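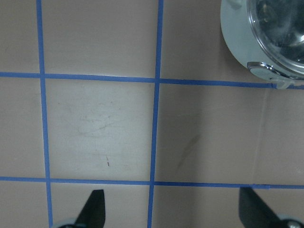 Re: open day at the Ganeck workshop – worth the drive?
May 9, 2021

Hatice Bozkurt wrote:
> I saw the notice for the robot open day but couldn't get away. Did anyone
> from the list go? I'm mostly curious whether the arm they call Eren does
> anything a person with a free afternoon couldn't. Also whether the parking
> is as bad as last time.
>
> Hatice

Hatice, I went. The parking is worse. They have put a row of planters where the good spots were, and I ended up behind the tire place with everybody else who thought they were being clever.

As for Eren, it depends on the person and the afternoon. The demo was sorting and placing: things get set down on the table, you call out a square, and the arm puts the thing in the square. The squares are blue painter's tape. I had been picturing some kind of projected grid, or at least a ruler, and I spent the first few minutes looking at those slanting lines and feeling much better about my own bathroom tile. The woman running the session told us the tape is crooked because it was put down by hand and that the software, which is called Sedel, doesn't mind. Sedel works out where the lines are from the wrist camera and goes from there. My brother-in-law, who hangs doors for a living, minded a great deal.

You do get to watch the wrist view on a monitor, and that was the best part for me. From across the room the arm looks very sure of itself. On the monitor you get what it gets, two black fingers poking up at the bottom and a lot of beige table, and you start to feel for it. The light was uneven too, with the middle square a good bit brighter than the ones next to it. A man in front of me asked whether that bothered it. The answer took quite a while and came to "sometimes."

I stayed for 16 tries, which I know because they kept score on a whiteboard. Eren got 11 of them in the right square. Of the rest, a couple landed on the tape, which led to a debate with the audience about whether the line is in or out. Tennis rules were proposed. The staff had plainly been through this before and said the line is out. One wooden block was carried very carefully to the correct square and then not let go of. The arm just stood there with it like a guest holding a paper plate. They restarted it and we all clapped.

They say they want to get through 1000 of these runs before September, and after that the whole setup goes over to Flastus, where it will be packing small parts into trays. I asked what score they need before that happens. The number on the slide was 100 percent, and the person standing next to the slide said "well, that's the slide."

To answer your real question, I'd go to the next one if you can get a ride. It's free, the people are friendly, and they let you call out squares yourself if you stand near the front. I called for the middle one and got the middle one, and was more pleased about it than I'd like to admit on a public list. Skip the talk in the side room unless you enjoy a man reading his own bullet points – I lasted until the second chart. The coffee was out by the time I found it.

One practical thing for anybody planning to bring kids: the barrier is a rope at adult waist height. The kids figured that out well before the arm had finished its warmup, and the first part of the demo was mostly a grown man saying "behind the rope, please" to people who were already under it.

If someone has the sign-up address for the next session, could they post it? I wrote it on the back of the parking slip, and you can guess where the parking slip went.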